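Trestle table

A trestle table is a table made from a loose top laid across two or more separate supports, called trestles. It is one of the oldest kinds of table still in daily use, and one of the most adaptable: the same boards can serve a wedding feast, a jumble sale and a wallpapering job in a single week. The name is also used, more loosely, for modern folding tables and for heavy dining tables with a fixed beam between two end supports.

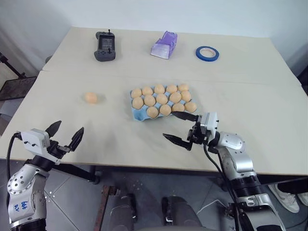
Two white tables pushed together to make one long surface.

History

In the great halls of medieval Europe, the trestle table was the normal place to eat. Floor space was precious, and a hall might be used for meals, business, dancing and sleeping all in the same day, so the boards were put up before dinner and cleared away afterwards. The everyday word "board", meaning meals, survives in the phrase "bed and board", a lovely trace of all that carrying and stacking!

Fixed tables grew more common in wealthy homes from the sixteenth century, but the trestle never went away. It stayed in kitchens, barns, workshops and market squares, wherever a big flat surface was wanted for a few hours and then wanted gone.

Construction

The simplest trestle is a pair of splayed frames hinged at the top, like a short stepladder without the steps. A cord or chain stops the legs from sliding apart. Older designs often had three legs, a clever choice, as three feet will stand firm on the most uneven stone floor.

Tops were once made from long planks held together by battens. Boards of this sort are heavy, and a top for 22 diners took several strong people to lift. Modern tops may be plywood, plastic or hollow-core board, and many fold in half.

Joining tables

Much of the charm of the trestle table lies in how readily it grows. Tables may be set end to end for a banquet, side by side for a deep work surface, or in a horseshoe so that everyone can see the speaker. Small differences in height show up at once along the join, and a folded card under one foot remains the usual cure.

The Villside table

The village of Villside holds a harvest supper each November at which the whole parish sits down at one continuous table. In its best year it seated 200 people and ran the full length of the main street, turning a gentle corner by the bakery. Local historian Felista Nyaga traced the custom through parish account books and found payments for "bords and tressels" going back many generations. The oldest surviving top, a splendid slab of elm, is brought out every year and always placed at the bakery corner.

See also

Refectory table
Gateleg table
Sawhorse
Workbench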